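Freelance and Contracting > General
Thread: Portfolio site - worth rebuilding before I go full time?

I'm leaving my job in August and going freelance as a web developer, mostly back end. I have a site already but it's four years old. I've put up a rough version of the new one on a test address and would like opinions before I spend more evenings on it.

Dark grey sink, pale worktop, same in all three: 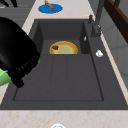
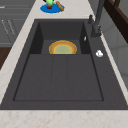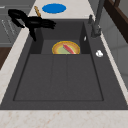
Posted by Trinh Khương
Member, 70 posts
Wednesday, Freelance and Contracting

The questions I have are these.

Should I list every language I've used, or only the ones I want to be paid for? The old page has a long list with little bars next to each one. I've taken the bars out of the new one but kept the list.

Do I put a day rate on the site? I've seen people say both.

My largest job so far was a stock system for Simard, which took most of a year. I was an employee of the agency then, so I can say I worked on it but I can't show any code. Is there any point in a case study with no code and no screenshots of the admin side?

I have 2,000 set aside for the first few months, and some of that was going to go on a proper designer for the site. I'm wondering if that's a waste.

----

gatepost_k wrote:

Don't spend it on a designer. I've been freelancing for nine years and every contract I've had came from someone I'd worked with before, or someone they'd spoken to. My site is one page with an email address on it.

Keep the money for when an invoice gets paid late. It will happen in the first six months.

----

marrowfat wrote:

I don't agree with gatepost_k. That works if you've already got people who know you. If you've been in the same agency for years and all your contacts are at that agency, you've got a much smaller pool, and half of them can't hire you anyway because of whatever is in your contract. Check that, by the way. Mine said I couldn't work for any of their clients for 12 months.

I got two of my first three clients through my site. One was a lettings firm in Clonstead who had searched for someone local. They told me they picked me because I'd written a page explaining what a handover looks like and what they'd own at the end of it.

So yes to the case study. Write what the problem was, what you did and what it was like afterwards. People hiring a freelancer for a small firm can't read your code.

----

Trinh Khương wrote:

Thanks both. I've just looked and mine says six months for clients I dealt with directly. That rules out Simard until the new year but not the others.

marrowfat, did you name the client in your case studies or leave it as "a retailer" and so on?

----

marrowfat wrote:

Named where I'd asked and they'd said yes in writing. Otherwise the trade and the size of the firm. For anything you did as an employee, ask the agency and not the client.

----

oldstack wrote:

On the list of languages: cut it. If you put PHP on there you will get PHP enquiries for the rest of your life. I left one line about a content system I'd used for a fortnight and I had 2 recruiters a week ringing about it until I took it off.

On the rate, I'd put it up. It saves you an hour on the phone with people who were hoping to pay a quarter of it.

----

gatepost_k wrote:

I wouldn't put the rate up. You'll want to charge differently for a three-day fix and a six-month contract, and once there's a number on the page that's the most anyone will pay. I've also put mine up twice in the same year and didn't want the old figure sitting in a search result.

----

oldstack wrote:

"From" in front of it solves that.

----

gatepost_k wrote:

It doesn't, they read the number and skip the "from". We've had this argument in three other threads, so I'll leave it there.

----

Senincombe_dev wrote:

A few things on the test version itself.

The contact form doesn't tell you that it's sent anything. I pressed the button and the page just reloaded. You may have a test message from me, or you may have several.

The menu on a phone covers the first heading and doesn't close when you pick something.

The text on the about page says "passionate" in the first sentence and again in the third. I'd take both out. Say where you are, what you build and when you're free.

Otherwise it loads quickly and I could find everything. I don't think it needs a designer. It needs a bit more space between the sections and one typeface instead of three.

----

Trinh Khương wrote:

Four messages from you, so the form does work. I'll add a line to say it's been sent.

I hadn't noticed the third typeface. It comes from the code samples plugin, which I can probably remove if I'm not showing code.

----

hazel_b wrote:

Does anyone here use Prornside for finding work? I signed up in the spring and sent off proposals for a while, got one reply, and the reply wanted a free trial week. I'm asking because if Trinh is starting with few contacts it's the sort of place people will suggest.

----

marrowfat wrote:

I did for a bit. You're up against everyone on price. The last job I looked at had 526 proposals on it. Fine if you do one narrow thing that not many people do, otherwise I'd put the time into writing to local firms.

----

oldstack wrote:

Same. I had one decent client from it who then came to me directly the next year. Read the terms before you do that though, there was a fee for taking someone off the platform when I was on it.

----

Trinh Khương wrote:

Plan for now, then: no designer, cut the list down to Ruby and Postgres, write up the stock system without the name until I've asked, fix the form and the menu. I'm leaving the rate off to begin with and will see how many phone calls I get.

Does anyone have a handover page I could look at? I've never written one.

----

marrowfat wrote:

I'll message you mine. Change the bit about hosting, it's out of date.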